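Filed under: Short Fiction / Flash / Reader Submissions

THE LAST BUS TO BRATERINE

Elias Moussa ran. Bag banging on his hip, one shoe half on, letter in his teeth.

The bus was already coughing. Nineteen seats and all of them taken, people standing in the aisle with chickens, with a rolled up carpet, with a kid asleep standing up like a horse.

"Full," said the driver.

"I can see it's full."

"So."

"So my brother's getting married in Braterine at 9."

The driver looked at him. Big man, gray mustache, name stitched on the pocket. Wekesa Mussa. He read Elias's ticket, read the name on it, snorted.

"Moussa. Mussa. We're cousins, maybe."

"Maybe."

"Get in, cousin. Sit on the step. Don't touch the door."

He sat on the step. He didn't touch the door. The road went up and up, all rock and thorn, and the headlights were no good, one of them pointing at the sky. At Bosasitz they stopped for water. The sign said 3375 people lived there but there was one lamp lit and one dog. Elias took out the letter again.

Two lines. His brother never wrote more than two lines in his life. *Getting married. Come if you want.*

If you want. Four years of not talking and then if you want. Over what? A roof. Who should of paid for their mother's roof. It had leaked anyway, both winters, and then she was dead and the roof was fine because the rain stopped, just like that, all of February dry.

"You got a gift?" Wekesa shouted back.

"What?"

"For the wedding. You got a gift?"

No. No gift. He'd packed two shirts and a razor and a speech he was never going to give. He went through the bag anyway, like something might of grown in there. Socks. Half a sandwich.

"There's a shop," said Wekesa. "Đinh's. On the way in. He opens early if you bang."

"What's he sell?"

"Everything. Batteries. Brides' shoes. I don't know, bang and ask."

The carpet man laughed. The kid slept. Somebody passed a flask of coffee up the aisle and it reached Elias nearly empty and he drank it anyway, grounds and all, and it was the best thing that had happened to him since spring.

Then the tire went. A bang, a long slide, teh whole bus leaning out over nothing, a woman praying very fast. Stopped. Quiet. Wekesa turned off the engine and said one word, not a nice one.

"Can you hold a light, cousin?"

He could hold a light.

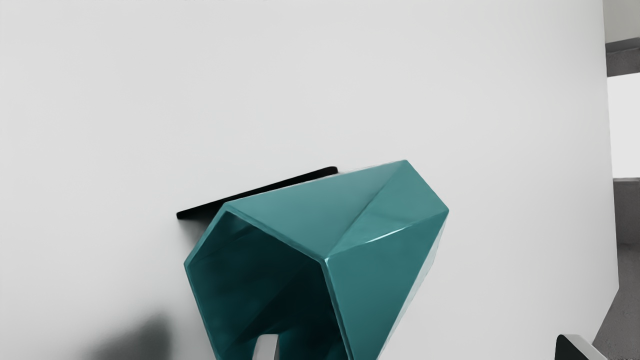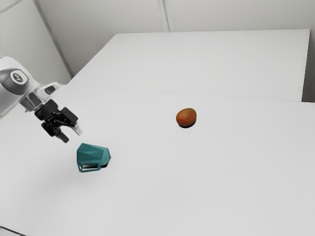

They got it changed as the sky went pink. Elias's hands black to the wrist, knuckles skinned, his good pants finished. Wekesa drove the rest like a man being chased. Down the switchbacks, over the bridge, goats jumping left and right.

Đinh's was shut. Elias banged. Banged again. Bells starting up the hill already.

He left it. He ran.

His brother was outside the church, in a suit too big in the shoulders. Their father's suit. He saw Elias coming, saw the hands, the pants, the one bad shoe.

"You're late," he said.

"You said if I want."

"And?"

Elias couldn't get his breath. The speech was gone, every word. Behind him the bus was honking, Wekesa leaning on it with his whole arm, the chickens going crazy.

"I didn't bring anything," Elias said.

His brother took hold of his filthy hand and pulled him in through the door.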